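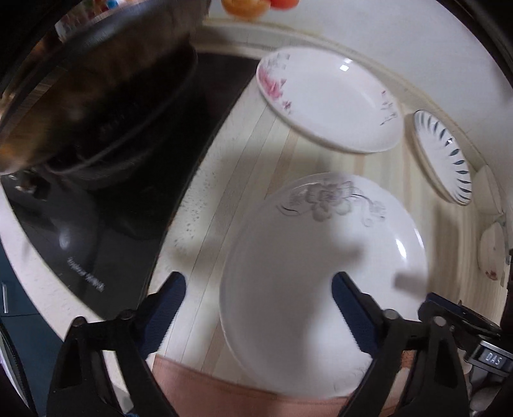
I run the self-inspection for our boarding school's kitchen and dorms twice a year, and people keep asking me for my list, so I'm posting it with my notes from this round. Quick background: Taipe House is a small religious boarding school, and the state agency now wants every school like ours registered and checked before April. I start in the kitchen because that's where inspectors start. Plates come first – I lay them out one at a time on the counter, like the big white one with the grey flower near the rim, and run a thumb along the edge. A chip means it goes in the trash, pretty flower or no pretty flower!

Checked Feb 9, 2026, with Gladys Usuga

KITCHEN

Plates and cups free of chips and cracks: OK
We tossed a few cups. Gladys wanted to save one for pencils and I let her.

Fridge at 40 degrees F or below: OK
Right on the line, though. I turned the dial down a notch and we'll look again tomorrow.

Handwashing sink has soap and paper towels: NO
Soap yes, towels no. Same as last time (I was a bit annoyed).

Drinking water test on file: OK
The report was in the wrong binder, behind the bus contracts. Moved it.

DORMS

Clear path from every bed to the door: NO
Trunks in the aisle again in the younger boys' room. They go under the beds, please, handles out.

Smoke alarms tested: OK
All loud. Very loud. Warn the kids before you do it.

Window guards open from the inside: PARTLY
The one by the stairs sticks. Terence Fothergill is bringing oil and, if that doesn't do it, a new latch.

Mattresses dry, no tears: OK

Each child has own towel and toothbrush: OK
Labels are peeling off in the wash. Does anybody have a marker that really holds up?

CLASSROOMS

Exit signs lit: OK

Shelves fixed to the wall: NO
The tall one in the reading room wobbles if you lean on it, and children do lean on it. I emptied the top two rows for now.

Fire extinguisher tag current: OK

PAPERWORK

Enrollment sheet matches beds: OK
Yurani Echeverri did this part and she's far more patient than I am.

Parent or guardian phone number for every child: PARTLY
8 still missing. Edith Benavides is calling the families this week.

Staff background checks on file: OK

Complaint box emptied and read: OK
Mostly about the porridge – fair enough, I've tasted it.

Re-check of the NO and PARTLY items is mine. I'll add the results under this list when they're done.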